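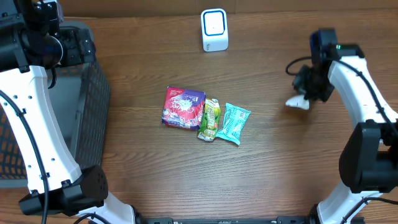

The last list asked whether the snacks were "stored properly," and every tenant ticked yes, so what did we learn from that? The remark came back on the draft from the Dulbridge side, and it is fair. I have cut the word "properly" everywhere it appeared. What is left are questions a person can answer by looking, with my comments after each. I doubt all of them will survive the next revision.

Shared snack table and dry goods, Dulbridge building
Checklist with inspector's comments, October round

1. Tabletop wiped before packets are set out.
Result: Pass.
Comment: Passed on the day. The sign-off sheet says it is wiped every morning, and the initials for the whole month are in the same pen and the same slant. I would not lean on that sheet for anything.

2. Tabletop free of splits and raised grain.
Result: Pass.
Comment: Ran a dry cloth along the grain and then across it. No snags. The Pellow oil was supposed to last a year between coats. We'll see.

3. Wrapped items only. Nothing open, nothing clipped shut.
Result: Pass, with a note.
Comment: A folded-over top held with a clothespin counts as open. I was told it "seals just as well." It does not.

4. End seals checked by hand on each packet.
Result: Pass.
Comment: Press gently and listen. Crumpled corners are normal on film wrappers and should not be written up. A crease that runs through the seal is another matter, so follow it with a thumbnail to see where it stops. Shiny film hides pinholes very well and I don't believe anyone who claims to spot them from standing height.

5. Best-by date readable on each packet.
Result: Fail.
Comment: 2 packets in the cupboard stock had the date rubbed down to a smear. Removed. The suggestion was made that they "must be recent." Must they? If the date can't be read, the packet goes.

6. Ingredient and allergy print facing out or easy to reach.
Result: Not scored.
Comment: I argued against this item and still do. The print on small packets is tiny and often sits under the back seam, so facing it out means hiding the name. People pick by color anyway. What would help is a sheet on the wall in large type. Asked for in the last round. Still asking.

7. Packets with nuts kept apart from packets without.
Result: Fail.
Comment: The rule says "apart" and gives no distance. Packets that touch each other are not apart in any sense I recognize. Use a divider or a second tray.

8. Containers labeled.
Result: Fail.
Comment: The McIver labels peel within a week on anything smooth. Buying more of them is not a fix. Write on tape.

9. Cupboard temperature no higher than 21 degrees C.
Result: Pass.
Comment: Read from the Brusen thermometer on the middle shelf. It said 21 exactly, as it did last time, and I have my suspicions about a dial that never moves. Bring a second one next round and compare.

10. No sign of mice or moths.
Result: Pass.
Comment: Checked the shelf corners and the gap under the lowest board. Clean. The plug-in repeller is still there and gets the credit from everybody. I put it down to sealed packets.

11. Stock count matches the log.
Result: Fail.
Comment: The log claims 1,456 items handed out since it was started. I can't find the entries that add up to that, and 2 pages are missing from the binder. Either start over with a fresh log or drop this item.

12. Trash bin within reach of the table, with a lid.
Result: Pass.
Comment: Lid works. It was propped open when I arrived, which defeats the purpose.

To be corrected before the next round: items 5, 7, 8 and 11. Send the replacement labels back to McIver if they will take them. Item 6 stays unscored until the wall sheet is up.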